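Brown Paper and a Long Table

12th September

I've been meaning to write about brown paper for ages, and since it rained all morning and the bread was still rising, today is the day. I grew up in a house where every parcel was unwrapped slowly, the paper smoothed flat and put away in the drawer under the stove, and I'm afraid I have turned into exactly that person. When we moved to Montoya in May I found 11 folded sheets in a box marked "kitchen," and I was so pleased to see them!

These days I buy it by the roll from Dellitz, the hardware place on the corner. One roll is 600 feet, which sounds silly until you've covered a table for a birthday, lined the shelves, wrapped the good plates and cut a pattern for a skirt (a skirt I still haven't sewn, but the pattern is lovely). I like how it takes a pencil line, and how a spill just means tearing off another length.

A big surface looks so much calmer once it's covered, I think, and a bit of tape over the top does wonders too. 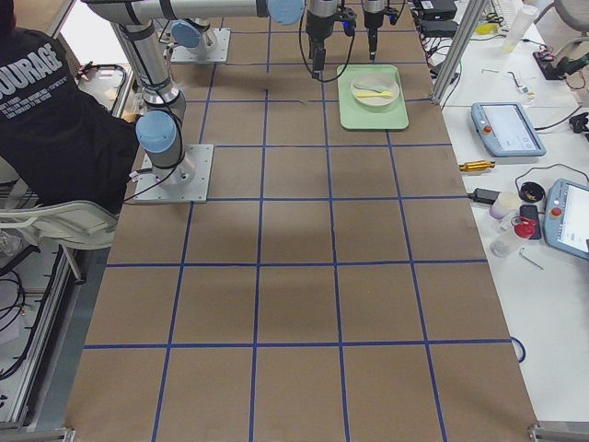 Getting it to lie flat

Rolled paper wants to go back to being a roll, and there's no arguing with it. I cut mine the night before, turn it curl side down and leave 2 heavy cookbooks on the ends. Then I tape one short edge, walk the paper down the table with my palms, and tape the far edge last. Blue tape comes off my old table without taking the varnish along, bless it.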